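I bought the Ikell flatweave carpet in June for the spare room, nearly 300 dollars with the pad, and I'm mostly happy with it! The Rellholm was softer underfoot (and 415, no thank you). Vacuuming takes two passes if you go against the grain. The corners curled for a while - heavy books fixed that.

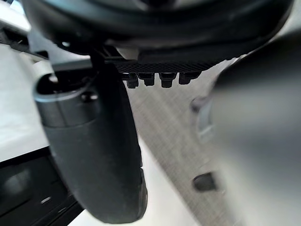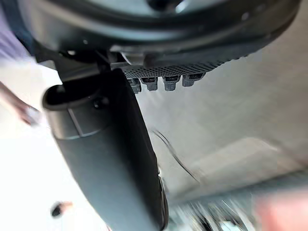
Color was my big worry, because the website made it look almost blue. It's a plain gray in person, and that fine diagonal weave in the first photo hides lint better than my old shag ever did. With pale white walls it can feel a bit chilly, so I might add a lamp. Four stars from me.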